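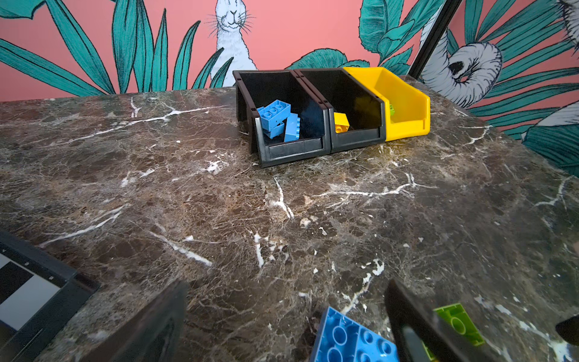
Drilano – registres d'ateliers et de petits commerces

Version de novembre 2021

Drilano rassemble 2607 notices sur les boutiques et ateliers du quartier de Presturari : cordiers, tonneliers, marchands de parapluies, et même un rempailleur qui vendait aussi des sangsues ! Les notices viennent de 266 pages d'annuaires commerciaux, transcrites à la main puis relues.

Contenu

notices.csv : une ligne par commerce et par année
rues.csv : anciens et nouveaux noms de rues
lisezmoi.txt : ce fichier

Champs principaux

enseigne, metier, rue, numero, annee, remarque

La colonne remarque est ma préférée – on y trouve les faillites, les déménagements, les enseignes repeintes. Prenez le temps de la parcourir.

Limites connues

Les numéros de la rue Fukiston ont changé 2 fois, et 20 adresses restent sans équivalent moderne. L'orthographe des métiers suit la source (« sabottier » compris). Les doublons signalés en août sont corrigés.

Licence

Réutilisation libre avec mention de Drilano. Corrections et souvenirs de famille bienvenus !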